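Subject: Re: [Garkside-list] Who do we fancy in the draft?
List: Garkside supporters' mailing list

Earlier in this thread, a Falcombe-end regular wrote:

> I can't get worked up about the draft this year. We pick ninth, the
> club never says anything useful beforehand, and whoever we take will
> spend two seasons in the reserves. What is there to talk about? And
> does anyone know if the open trial is still on in June?

Oh, come on, there's loads to talk about! Ninth is my favourite place to pick. The top four or five teams all grab the big tall lads everyone has seen on the highlights, and then there's a lovely muddle in the middle where a club that has done its homework can get somebody really good. We got our last two starting wingers from exactly that part of the list.

The trial is still on, yes. It's at the McIver Ground, gates at 9.30 am, and they had 820 through last time, so get there early if you want a seat on the covered side. The far bank is fine if it's dry, but bring something to sit on – the grass there holds the damp until lunchtime.

What I'd love to see us do is take a proper passer. We had plenty of the ball last season and did very little with it once we got near the line. I went back through the match reports on the club site (two evenings, a lot of tea) and added up 1,788 metres made by our forwards, which is a lot of hard running for the points we got out of it.

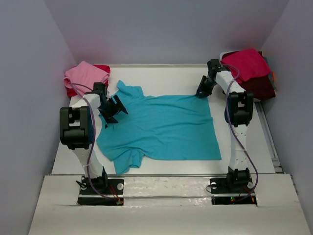

Issue 100, page 7

The two names on everyone's lips are both from the Falcombe academy, and I've watched the pair of them play. The left-footer is quicker, but the other one sees the pass a second before anybody else does, and he tackles as well. If he's there at nine I'll be jumping up and down on the sofa.

As for the reserves, I don't think two seasons there is so bad. Ours play good, open stuff, and it only costs a few quid to get in. There were around 800 at the last home game and it was noisy! The new scoreboard with the Jiveo sign on it even worked for most of the second half.

I'm going to have the draft on at home from 7 pm and I'll post each pick to the list as it comes in, for those of you on late shifts. Send me your guesses for number nine before it starts and I'll put them all in one message. No changing your mind afterwards – I keep the emails.

Up the Garks!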